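Two-arm table build, continued 🧵

1/ Where we left off in November: one arm, one table, 300 screws in a coffee can. The shared shop has since given us more floor and I have used it irresponsibly.

2/ Both arms are now bolted to black plates on the extrusion rails, one per side. The cable routing is what Cesetti would call "provisional" in their manual, if they had a manual.

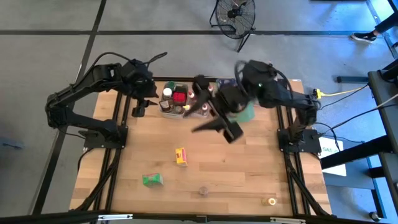

3/ Job for the evening: tidy the table. Small stuff goes in a tray. I can do this in 20 seconds. The arms have been at it since lunch.

4/ Moved to two bins and the wrist camera. The squeeze bottles got packed upright in one, jars and packets in the other. The Pop-Tarts stay out on the wood as the hard level – big box, slippery, and I keep eating the test material.

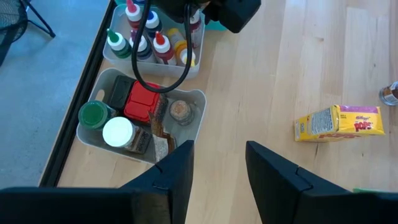
5/ Next up: shorten that cable loop before it hooks a bottle cap. Plevex sells a nice cable guide for 100 bucks. I own 2 zip ties.

6/ Wiring notes go up on the Cloltness board once I can read my own handwriting.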